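Kivasberg Guest House - Laundry and Linen Room Safety Walk-round
Tuesday, July 21, 2026. Walked by Rosalinda Evangelista with Lovely Manalastas, comments typed up the same evening with a large pot of tea. 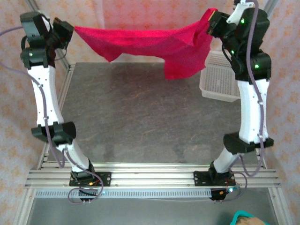

1. Doors and ways out
Back door opens fully - PASS. It sticks a little in damp weather but one good push does it.
Corridor clear - NEEDS ATTENTION. Two folded cots and a box of old curtains were standing by the stairs. I know the loft is full, dear all, but they can't live there, so please find them a home by Friday.

2. Tumble dryers
Lint filters cleaned - PASS on both, and thank you to whoever has been filling in the little card so neatly!
Vent hose - FAIL on the left-hand dryer. It has come away from the wall again and the clip is bent. Gerardo Ignacio has ordered a new one, and until it is fitted please use the right-hand dryer only, even on changeover days when I know the queue gets silly.

3. Irons and the press
Flexes and plugs - PASS. Gerardo looked at every one and put a fresh sticker on each.
Heatproof mat - PASS, though it's getting thin in the middle and I'd like a new one before October.

4. Cleaning products
Cupboard locked - PASS.
Labels - NEEDS ATTENTION. One spray bottle had nothing written on it at all. Lovely thought it was the Limeo descaler and I thought it was window cleaner, so we threw it out.

5. Lifting and shelving
Heavy bedspreads below shoulder height - PASS, a great improvement on last time (when I had to fetch the steps just to see them).
Sacks under 14 kg - PASS. The heaviest we weighed was the bath towels from the top floor.

6. Floor
Drain cover seated properly - PASS.
Non-slip strip by the sink - FAIL, curling up at one end. I caught my shoe on it myself. Tape is down for now.

7. First aid and fire
Burns dressings in date - PASS.
Extinguisher - PASS, tag number 1693, pin in place.
Fire blanket - PASS.

Jennylyn Mercado to sign off items 2 and 6 once mended.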